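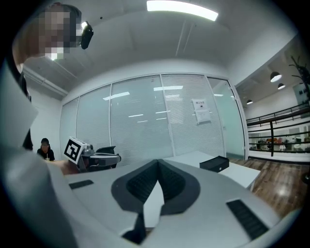
Robot Club Diary: Grippers Again!

Posted by the Bratmont build team diary
Sun 9 April

We use cookies to remember your settings and count visits. Accept / Manage choices

Up way too early for a Sunday and I don't care, because today was the best session we've had since the project started. My wrists are sore, I ate lunch at three in the afternoon, and I'm still buzzing enough that I want to get all of this down before bed.

So, where we left off last time: the hand-held grippers closed fine, but our recordings from them were a mess. You'd squeeze the handle, pick up a block, set it in the tray, and when we played the run back the tracked path would jump sideways halfway through, like the gripper had teleported. We blamed the software for two whole weeks. I was so sure it was the software! I rewrote the smoothing part twice and made it worse both times.

Today we finally did it the slow way. One person moves, one person watches the numbers, and you go through the same reach over and over, left hand alone, then right hand alone, then both. The left was clean. The right was clean. Both together, jump. And it only jumped when the hands crossed, when one gripper was passing in front of the other and blocking its marker. It had been sitting in our own notes from August ("lost marker, hands close?") and we'd walked right past it.

The fix is a bit boring but I love it. We changed how we do the task. The left hand now stays on the tray side and the right hand does the reaching, and if you need to swap a block over, you set it down in the middle first. It feels slow for the first few tries and then you stop thinking about it. We did 16 runs that way before the break and I could have hugged the laptop.

After that we went for the big batch. The goal on the board for the spring term is 192 good runs of the block sorting task, which sounded impossible in the winter (I said so, loudly, and I take it back). We're at 90 now. Ninety! A run counts if all the blocks end up in the right tray and the path has no gaps, and the second rule is the one that used to kill us.

Some things I want to remember for next time:

Squeeze slowly. If you snap the grip shut the block twists, and then you spend the rest of the run trying to set it down straight.

Look at the block and not at your hands. I keep forgetting this one. When I look at my own hands I slow down and get all stiff, and my paths look like a kid drawing with the wrong hand.

Say "start" out loud. It makes trimming the recordings so much easier later.

Also, shake your arms out between runs. I did 13 in a row without stopping and my last two were terrible, so those are going in the reject folder with my name on them.

The arm side is coming along too. Everyone calls the little training program Muton now, which began as a typo in a file name and stuck. Muton learned from our first clean runs on the club computer last week, and it reached for the correct block most of the time and then let go too early pretty much every time. I was thrilled anyway. It went to the right block! By itself! The early letting go might be our fault, because a lot of us open the grip a touch before the block is really down. I do it constantly. So that's another habit to fix.

We still haven't decided about the Hosoda meet. The entry form wants a short write-up and a demo, and half the group would like to wait until Muton can finish a whole tray. I say we enter. Even a half-finished tray would be fun to show people, and we'd get to see what the Hellico kids have built this year.

Next session: more runs, new tape on the trays, and I have to bring back the long extension cord that is still in my closet.

3 comments

blocksorter: The crossing hands thing got our club too! We put colored tape down the middle of the table as a reminder and it helped a lot.

traylady: Enter the meet!! Our demo dropped everything last year and we still had a great day.

quietgear: Do you keep the rejected runs or delete them? We kept ours and found a loose screw by going back through them.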